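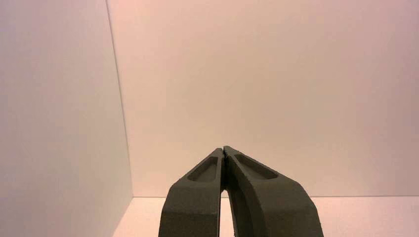
The Long Afterlife of the Spare Button

Every household has a container of things that came with other things. Ours is a cookie tin, and it holds the spare buttons, the tiny hex keys, the plastic feet for a bookcase we left behind in Bimville two apartments ago, and a key. I don't know what the key opens. I have moved it four times, wrapped in a paper towel, as if it were an organ awaiting a recipient.

The spare button is the aristocrat of the tin. It arrives in its own little envelope, pinned inside a new coat like a note on a kindergartner. You unpin it, feel briefly like a person with a tailor, and put it somewhere safe. By the time the coat loses a button, the coat will be out of style or feeding moths at your sister's house, and the spare will have joined its colleagues in the dark. I have 86 of them. I know this because I emptied the tin onto the kitchen table one Wednesday in July and sorted them, which tells you what kind of week it was.

Of those 86, I could match 8 to a garment I still own. Two of those belonged to the same raincoat, which closes with a zipper. I have studied that raincoat closely and can report no place on it where a button has ever been or might someday be wanted.

My grandmother sewed buttons on as a matter of course, usually during the news. She kept hers in jars sorted by color, and when a shirt gave out she cut the buttons off before it went to the rag bag, so that a good set of four-hole whites might serve on three generations of shirts. My own method is to notice a loose button in the elevator, twist it tighter, and hope. When it finally drops I switch to a sweater.

In fairness to me, the help has gone away. The town of Jiderach, where I live now, once had a notions shop called Dramani on the corner by the bus stop, with a wall of narrow drawers and a sample button sewn to the front of each. It's a place for frozen yogurt now. The nearest store with any buttons is a 60-minute round trip, and it sells them on cards of six, so that to replace one you must adopt five more. I did this in the spring for a cardigan. The shade was slightly off, so I replaced the whole row, and the originals went into the tin. You can see how a person gets to 86.

There's a market for them, of course. An online outfit called Rondico buys odd buttons by the pound and resells them in "curated" bags to people who make jewelry, or lampshades, or, in one listing I keep going back to, a life-size owl. I weighed mine on the kitchen scale and worked out that after postage I would come out 30 cents ahead. I thought about it longer than I should have. Thirty cents is thirty cents, and the owl did look short on one side.

In the end I went at the problem from the other direction. I got out a needle and went through the closet for anything missing a button, and found two shirts, one pair of pajamas, and a duvet cover that had been slowly swallowing its duvet since the winter before last. None of the 86 matched any of them. I sewed them on regardless. The duvet cover has a brass anchor in the middle of its row. The pajamas close at the collar with something large and tortoiseshell that belongs on a duffel coat, and it presses into my neck when I sleep on my left.

That brings the tin down to 82. I also bought a coat last week, on sale, a good wool one. There was an envelope pinned to the lining with two buttons in it, a big one and a small one, and a length of matching thread wound around a bit of card. I put it somewhere safe.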